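About Werus

Werus makes handheld gripper kits for people who teach robots by showing them the job. A person wears or holds the grippers, does the task with their own arms, and our software turns the motion into training data. We started in March with one product, the Turine, and it's still most of what we sell.

Jae-hoon Yoon founded the company after years of repairing lab equipment. He still answers the support line most mornings from 8 to noon.

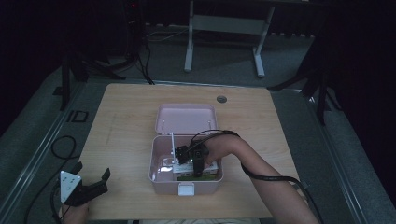

We rent the kit as well as sell it. The shortest rental is three weeks, and we ship spare cables with every order — they wear out before anything else does. If you'd like us to do the recording, send us your parts and a written list of the steps. Small jobs are fine. Our record for one customer is 837 takes of a single task, and we checked each of them before delivery.

Um is our free viewer for going through recordings. Praster, the paid version, adds labeling and shared accounts for teams.

There are eight of us, and three work full time on recording. Visits are by appointment. Use the contact form and tell us which task you have in mind.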